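## Gripper faults out on straps, then won't reopen. Where do I start?

**Wedham**

I'm having a blast teaching my arm to pick up a backpack by its shoulder strap, but it keeps stopping with an overload fault as the fingers close. After that it ignores the open command. Force limit is set to 300 in my config.
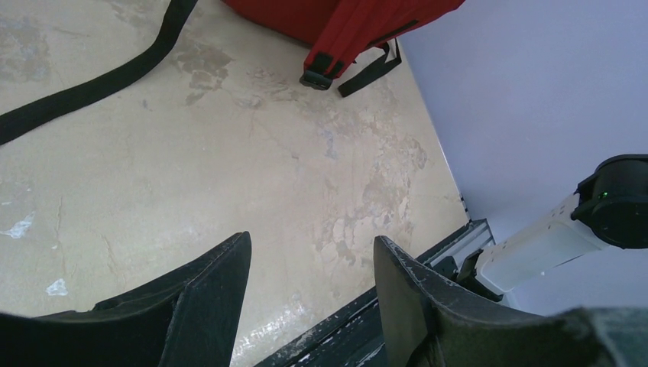

**Furnitus**

Had the same fault, and it's a fun one to chase! Hit the e-stop before your hands go anywhere near the fingers. Mine let go all at once after a reset. Then read the fault log, clear the error and try opening with nothing in the grip. If that works, drop the limit to 15 and bring it up in small steps. Webbing bunches up and the motor stalls fast.

**Fuden**

try new firmware

**Ozoliņš**

Check the finger screws too! I got through 3,647 cycles before one backed out and jammed the slide. Now I check all 8 every September and love this gripper again.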